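Small Pots and Planters > Drainage and Substrates
Thread: Drilling glazed novelty pots or leaving them sealed?
Page 1 of 1

fustgate_kev
Posts: 446
I have a shelf of small novelty pots that I want to plant with haworthias and one or two sedums. None has a drainage hole. The usual advice is to drill. I have cracked two out of five so far with a 6 mm diamond core bit, both on breakthrough, and would like to know what others are doing before I lose any more.

Method to date: masking tape on the base, pot upside down on a folded towel, water dripped on by hand, cordless drill on low gear. Wall thickness is between 4 and 5 mm. The towel may be the problem.

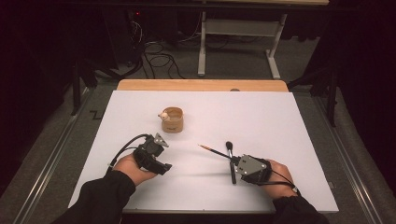
Cup with the little figure on the rim, light brown.

I have left that one alone for now. I don't want to drill it until I've settled the method on the ceramic ones.

Lobo
Posts: 1,090
The towel is the problem. It gives under load, so the last half millimetre is pushed out instead of cut. Put a block of scrap softwood inside the pot, cut to touch the base, and stand the whole thing on that. Then:

1. Start the bit at about 45 degrees to cut a crescent, then bring it upright over a few seconds.

2. Keep the pot in a tray with enough water to cover the base. Dripping by hand is not enough for anything thicker than a saucer.

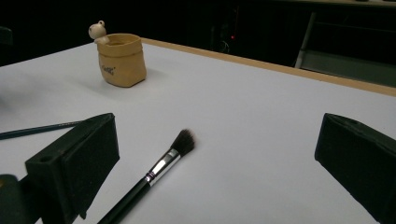 3. Ease off to almost no pressure once the note of the drill changes. On a 5 mm base expect two or three minutes in total.

Speed matters less than people say. Anything under 900 rpm is fine with a small bit.

huren_hill
Posts: 93
I would question drilling at all for pots this size. A haworthia in a pot holding under 150 ml can be watered by weight. Weigh the pot dry, weigh it after watering, and add no more than a fifth of the substrate volume each time. I have kept plants in sealed pots for four winters like this and lost one.

Lobo
Posts: 1,090
It works if you own scales and use them. Most people water by eye and rot the roots by February. There is also the salt question. With no outflow, everything dissolved in hard tap water stays in the pot.

huren_hill
Posts: 93
Rainwater deals with most of that. Repotting yearly deals with the rest. I accept it is more work than a hole.

promadetti_fan
Posts: 99
A third option is to use the novelty pot as a cover and keep the plant in a plastic liner. I use the square 5 cm liners from Promadetti, trimmed at the corners. Take the liner out, water it over the sink, leave it 20 minutes, put it back. The catch is shape. Rolled rims and anything narrower at the top than the middle will not take a liner without cutting it down.

The paper sack pot with the bear climbing out is a case in point. The rim is uneven, so measure the narrowest gap and buy to that.
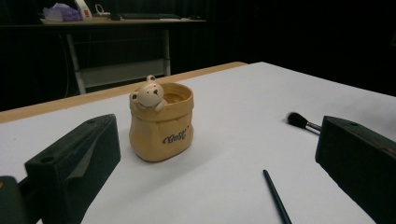
Substrate for sealed pots

fustgate_kev
Posts: 446
Splitting this off as it came up above. If I go with huren_hill's method for some of them, is there any point in a gravel layer at the bottom?

huren_hill
Posts: 93
No. Water sits in the fine material above the gravel until that material is saturated, so you have only made the pot shallower. Use one mix all the way down. Mine is three parts pumice (2 to 4 mm), one part sieved loam, no peat.

Lobo
Posts: 1,090
Agreed on gravel. I disagree on the loam, which packs down in a pot you never flush. I would go to five parts pumice, or leave the loam out and feed at quarter strength from May.

huren_hill
Posts: 93
At that ratio you are watering every four days in summer. Fine for some people.

fustgate_kev
Posts: 446
Thanks both. I will try one pot of each mix and weigh them. On filling: the neck on some of these is too tight for a scoop, and grit ends up on the leaves. I have been using a paper funnel, and something long and thin to settle the mix between the roots.
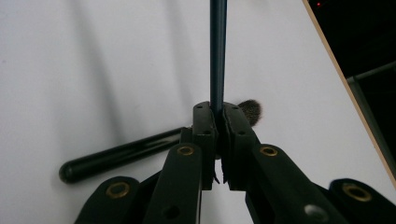 Tapping the side of the pot does the same job more slowly, but the pumice tends to rise and the loam drops, so I would avoid it with a mixed substrate. Any leaves with grit in the centre get a puff from a rubber bulb blower.

promadetti_fan
Posts: 99
A chopstick is enough for settling. Blunt the end first or it goes through the finer roots.

Lobo
Posts: 1,090
Report back on the drilling with the wood block. If it still cracks, check the bit. The plated ones are worn out after a dozen holes in stoneware, and they feel sharp long after they have stopped cutting.

fustgate_kev
Posts: 446
Will do. The current bit has done nine. I have a new one on order from Huren and will leave the rest of the pots until it comes.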